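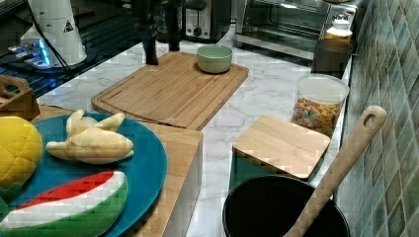 4.2 Evaluation of the Evance tabletop kit

The Evance kit is sold as a complete package for pick-and-place work in home-like settings. It includes the arm mount, a two-finger gripper, the Simiyu control software, and a calibration service carried out on site by the reseller, Rondach. We assessed the kit as delivered, with the default settings for approach speed, grip force, and retreat height. Tests were run in the kitchen cell at the Wukunthorpe laboratory. The workspace was deliberately left furnished, as the vendor's literature claims that the planner needs no clearing of the counter before use. In Figure 6 the gripper fingers point down over the bamboo cutting board, with a toaster and toaster oven along the back of the counter and a long-handled wooden utensil leaning out of the black pot at the front. The handle proved to be the most demanding of these obstacles. It is thin, it rises at an angle, and the supplied collision model represents it as a box much wider than the utensil itself.

Each trial consisted of a single transfer between the raised plate and the cutting board. The object set was limited to three soft or lightweight toy fruits: a banana bunch, a watermelon slice, and a yellow item with a textured surface. These were chosen for their differences in outline. The banana bunch offers several possible grasps, few of which pass near its center of mass. The watermelon slice is large relative to the gripper opening and can be held only across its narrow dimension. The yellow item is compact, but its surface pattern disturbs the depth estimate at short range.

A total of 131 transfers were attempted. Of these, 81 were completed without operator input. We counted a transfer as complete when the object came to rest fully on the target surface and no other item in the cell had been touched. The second condition is stricter than the one used in the vendor's acceptance test, which considers only the final position of the object. Attempts in which the planner returned no path were counted as failures, even though the arm did not move.
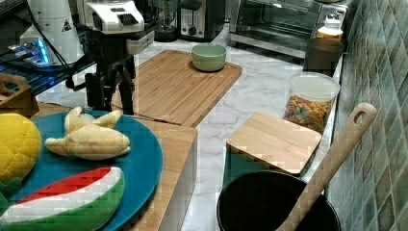

Failures fell into two main groups. In the first, the planner rejected every candidate path because the padded obstacle volumes overlapped. This occurred most often when the target position was on the side of the cutting board nearest the pot. Reducing the padding by hand removed most of these rejections, but the setting is stored in a file that Simiyu overwrites at each restart. In the second group, the grasp was formed and then lost during the lift. The default grip force is suited to rigid objects. With the plush material it compresses the surface, the fingers stop early, and the software reports a secure hold.

The grasp check depends on finger position alone. Simiyu logs motor current at the same rate but does not use it in the decision. We replayed the logs offline with a simple current threshold and found that the slipping grasps could be separated from the stable ones before the lift began. No change to the hardware would be required to apply such a test online.

Calibration was examined separately. Rondach specifies a repeat visit after 2,000 operating cycles. We moved the arm between two fixed reference poses and checked the position error at regular intervals. The error was stable up to 1,000 cycles and grew slowly thereafter, while remaining within the stated tolerance at the end of the interval. The service schedule is therefore adequate for this workload. It may not be adequate for users who remount the arm often, and the short recalibration routine described in the manual could not be run without a license key held by the reseller.

Setup time was not scored. The installation was completed on a Tuesday by staff already familiar with similar arms, and the result would not represent a first-time user. Section 4.3 repeats the transfer trials with the revised padding and the offline grasp check moved into the control loop.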